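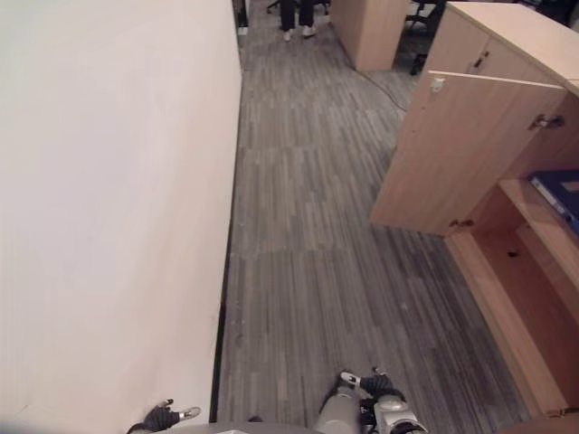 Skelura office service, monthly plan
Reviewed by Albane Bodin
2023-03-02

Delleo sells Skelura as a robot that tidies an office on its own. You sign up, they bring it in, and it opens cabinets, puts binders back and shuts the doors again. I had it for 20 working days in our place, which is mostly corridor, carpet tile and storage cabinets. I went in doubtful and I've moved maybe an inch.

Start with the hands. They're the best part. Two of them, black, with proper fingers, and they cope with ordinary metal door handles better than the Bultgate machine we tried last July. It would get a cabinet open on the first try most days. Closing was another matter. Several times I found a door standing wide with Skelura parked next to it, waiting for someone to tap "continue" in the app. Delleo calls this a confirmation step. I call it me closing the cabinet.

Binders: fine if they stand upright. A binder lying flat and pushed to one side of a shelf took so long that I went and had lunch. Cables on the floor make it stop dead, and the manual says to "prepare the route" beforehand. If I have to walk the route picking up cables, I may as well carry the binder.

Price is $642 a month, plus a $200 setup fee that the sales page doesn't mention until you've typed in your address. You also get 34 "task credits" a week. A failed task still uses a credit. I asked about that and Berkay Keskin from their support desk answered the same day, politely, and refunded two of them. The policy hasn't changed.

Fleury's plan costs less and does less (no arms, it just delivers), but it did what it said when we had it.

Good: the grip, the quiet motors, support that replies.
Bad: credits, setup fee, stops too often, app logs me out.

Would I renew? Not at this price. If Delleo drops the credits and gets the thing to shut a door without asking, I'll try another month.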